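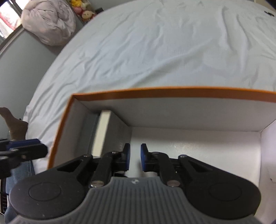
**¿Vale la pena comprar un planificador de comidas imantado si ya se puede imprimir uno gratis?**

Para una casa donde cocinan dos personas o más, yo diría que merece el gasto; para quien vive solo, una hoja impresa es suficiente.

Escribo esta reseña después de usar el planificador semanal Lemeo, de la marca Zundley, en la puerta de mi nevera. Antes imprimía cada mes una plantilla que encontré en internet, con un borde de hojitas verdes muy bonito, y la pegaba con cinta. Funcionaba, pero el papel se manchaba de aceite y a mitad de mes ya no se podía leer la columna de las cenas.

## Lo que trae

El juego se compone de una lámina imantada blanca, un bloc de lista de la compra de 60 hojas y 2 rotuladores, uno negro y otro verde. La lámina tiene siete filas y tres columnas: comida, cena y una tercera sin título. Esta tercera columna me parece la mejor idea del producto. Yo la uso para escribir lo que debo sacar del congelador la noche anterior, pero también puede servir para las meriendas de los niños o para las citas del médico.

Los nombres de los días están impresos en gris claro, con una letra sencilla. Se agradece, porque otros modelos llevan tantos dibujos que casi no queda sitio para escribir. La semana empieza en lunes. Parece un detalle pequeño, pero compré otro hace tiempo que empezaba en domingo y siempre me equivocaba de fila.

## Cómo se escribe y cómo se borra

El rotulador negro escribe fino y seco. Con el verde tuve menos suerte: la punta se abrió pronto y ahora hace una línea demasiado gruesa para las casillas. Lo cambié por uno de Cotent que tenía en el cajón y va mucho mejor.

Para borrar basta un paño seco si se hace cada semana. Una vez dejé el mismo menú durante casi todo el mes de mayo - estaba de viaje - y al volver quedó una sombra gris que solo salió con un poco de alcohol. Recomiendo no olvidar esto, sobre todo en las cocinas donde da el sol.

El imán sujeta bien la lámina. Lo que no sujeta tanto es el bloc, que lleva una tira estrecha por detrás y se desliza hacia abajo cuando se cierra la puerta con fuerza. Yo le añadí otro imán y desde entonces no se mueve.

## Comparación con el papel

También probé el bloc de Guérin, que es solo de papel, con una hoja por semana y la lista de la compra en el lado derecho, para arrancar. El papel es más grueso y el diseño, a mi gusto, más elegante. Además se pueden guardar las hojas viejas y repetir un menú que salió bien, cosa imposible con la pizarra. Como solución hago una foto con el teléfono antes de borrar, aunque confieso que muchas veces no me acuerdo.

El Lemeo me costó 13 euros y el bloc de Guérin algo menos, pero este último hay que comprarlo otra vez cuando se acaba. Con las plantillas impresas solo se paga la tinta, que en mi impresora no es poca.

## Mi valoración

**Me gusta:** la columna libre, la letra discreta, la semana que empieza en lunes.

**No me gusta:** el rotulador verde, la tira floja del bloc, y que no vendan las hojas de recambio por separado (pregunté a la tienda y me dijeron que de momento no).

Le pongo cuatro estrellas de cinco. Si alguien tiene una nevera de puerta panelada, de esas que no atraen el imán, debe mirar antes el modelo adhesivo, que no he probado.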